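Spent Saturday on the two-arm planner for Mimitz. Notes, mostly so I can find them later.

Old version planned each arm alone, then checked the pair for collisions. Fine until both arms wanted the bowl. Then it replanned until it hit the time limit.

Now both arms go into one plan, with a lock on the space over the bowl. Whichever arm asks first gets it. The other waits above its own plate.

Planning time went from 520 ms to 14 ms on the same start poses. Most of that was me rebuilding the collision meshes on every call. Arnulfo Lozano spotted it in the profiler.
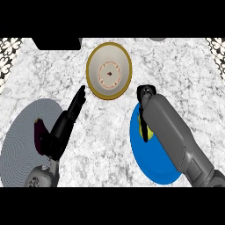
Sim view, marble counter, both arms over their plates.

Still open: the lock doesn't release if a grasp gets aborted. There are 4 failing tests for that. I'll push the branch once they pass.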